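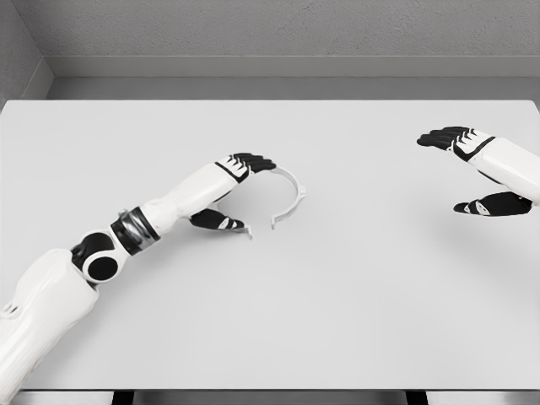
Grultwood Youth Brass heads to Boychuk for its first festival abroad

Tuesday, May 9, 2023

I've been asked to write this one myself, as I'm the one who has been going on about it since January, so please forgive the exclamation marks. We're going to Boychuk! Sixteen of our young players have been offered a Saturday evening slot at the Zornley Festival, on the bandstand by the harbour, and we said yes before we'd even looked up the ferry times.

The youngest of them plays second cornet and has never been on a boat. The oldest has her A-levels the month before and swears she'll still be practising (I've told her mum I'll believe it when I hear it).

We'll be playing a half-hour set, mostly marches and a couple of folk tunes, and then a brand new piece called Cemon, written for us by our conductor, Raymonde Gill. It has a very long, very quiet opening for two tenor horns, and I cried at the first run-through, which the trombones found hilarious.

"I wanted something they'd still be humming on the bus home," Raymonde told me. "They've complained about bar 142 every week, so I know they're learning it."

If you can't get to Boychuk, come to the send-off concert at Grultwood Parish Hall instead. Doors open at 7pm, tickets are £2 and under-fives get in free. Everything we take goes towards the ferry and the van for the percussion. We've raised £311 so far from cake stalls and one extremely wet car wash, and we've a fair bit still to find.

We could also do with the loan of a second set of timpani covers, if anybody has some in the garage.

Tickets are on sale at the library desk, or from any band member on a Thursday after rehearsal. Press are very welcome at the send-off, and Raymonde is happy to talk beforehand, though please don't ring during rehearsals as she won't pick up.

ENDS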